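Course: Safe Practice in Robot Manipulation
Handout 4: Rules for the simulation stage
Prepared by Segundo Chambi
Version of December 28, 2019

Please read this handout before the lab session. It replaces the two pages I gave out with Handout 3, where the part about limits was too short and some of you understood it in a different way than I wanted.

1. What we mean by a rule

In this course a rule is a sentence that another person can check. "Be careful with the drawer" is a wish. "The hand does not go below the rim of the drawer before the drawer is fully open" is a rule, and a colleague who never met you can look at your log and say yes or no. When you write your own rules for the Zastis exercise, please test every sentence in this way. If two readers give two different answers, write it again.

We also separate "must" and "should", and we do this through the whole course. A "must" has no exceptions during a run. A "should" can be broken, but then you write in the log who decided it and why.

2. Before the run

The scene must have a name and a version number, and both must appear in the log. Last year one group compared two controllers for a week and then found that the table height was different in the two scene files. The work was good but it could not be used.

Write down the start position of all joints, in both arms. Many students record only the arm that does the task. The second arm also has weight, it also can hit things, and it must have a defined resting position with its own keep-out zone.

Set the speed limit and the grip force limit in the configuration file, never by hand during the run. For all exercises with Letell the grip force limit is 30 newtons. If your object slips at this value, change the grasp first. Ask me before you change the limit.

3. During the run

The most common task in this part is to put a household object into a drawer, or to take it out. It looks simple, and for a person it is simple. For the robot there are several moments where a rule is needed: the approach to the handle, the pull, the move above the opening, the release, and the way back.

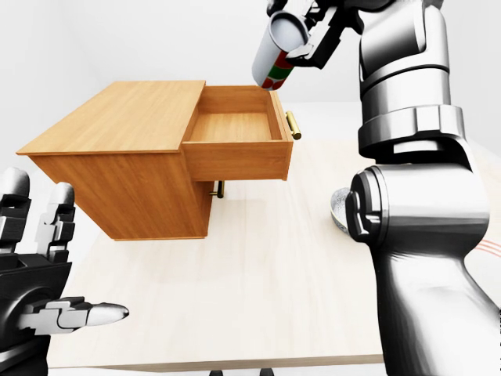
At the move above the opening, the clearance between the object and any edge of the furniture must stay at 5 millimeters or more until the controller has confirmed the position. You measure it from the lowest point of the object, and please think about what the lowest point is when the object is tilted. A can that is turned has its lowest point at one side of the rim or the base, and the center of the can tells you very little.

The release is a separate step with its own log line. The fingers should open slowly and the arm must not move sideways until the contact sensor reads zero. If the arm moves too early, the object is pushed against the drawer wall. In simulation this gives only a strange number in the contact file. On the real machine it can break the drawer or the finger, and I have a box with both in my office.

A run is stopped when one of these happens:
Contact between the robot and the furniture at a place that is not in the plan.
Contact between the two arms.
A joint at its limit for longer than one control step.
An object that leaves the table.

A stopped run stays in the record. You must not delete it and start again with the same number.

4. How many runs

Each group makes 100 runs for each controller, with the start position of the object changed every time inside the marked area. The seed for the random positions goes into the log. If you have 100 runs and all are successful, please check first that your success test works — in my experience it is often the test that is wrong, for example it counts an object as "inside" when it lies on the edge.

The Verbruggen script accepts log files up to 2,000 lines. Longer files are cut without a warning, so split them before you send them.

5. From simulation to the real arm

Good results in simulation do not give permission to use the real arm. Friction, the weight of the object and the play in the drawer rails are all guesses in our model. The first real run must be at reduced speed, with one person at the stop button who has no other job. This person does not take notes and does not look at the screen.

For the session, bring your rule list on paper, one page. Groups in the Finine room start with section 2, the others start with section 3, and we change after the break.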